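FOR IMMEDIATE RELEASE
Apr 23, 2023

Lavel opens orders for Matubbar, a tabletop practice kit for robot arms

Lavel is very happy to announce that Matubbar, the tabletop kit we have been building, rebuilding and fussing over since December, is now open for orders. It is meant for teaching labs, small workshops and anyone who has an arm bolted to a bench and would like it to learn everyday sorting and placing without first turning the whole room into a laboratory.

The idea is a plain one. You mark your table into sections with ordinary blue tape, set out a basket or a tray, and let the Matubbar software take the arm through its practice tasks using the small camera at the wrist. The tape doesn't have to be perfectly square — ours rarely is — and the setup guide takes you through it at an easy pace.
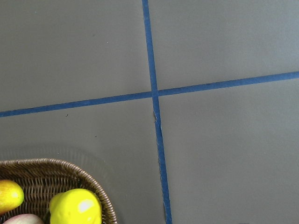 One early customer, Grolarex, told us that the tape was the part they had doubted most, that they had expected to spend a whole afternoon measuring, and that they would still like to see a printed mat offered for benches that get wiped down every night. We think that's a fair request, and a mat is on our list for a later release.

In the meantime, the kit ships with 20 practice tasks, eight of them new since our trial version, and two wrist camera brackets to fit the most common small arms. The tasks start gently, with moving one piece from one section to another, and work up to emptying a basket and returning things to a tray. You are warmly encouraged to use whatever you have in the cupboard, as a kit that only knows its own blocks isn't much help on a Monday-morning kind of bench. 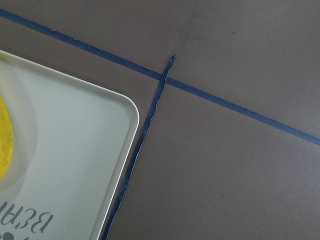 Every task can be paused, changed and saved under a new name, so a class can build up its own collection over a term and pass it along to the next one. Updates are free for the life of the kit.

Matubbar is priced at $287, with setup help by phone or email included. Orders placed through our partner Bosorel can be bundled with a spare bracket at no extra charge. Schools ordering for several benches are welcome to write to the Lavel sales desk first, and we'll gladly talk through what you need.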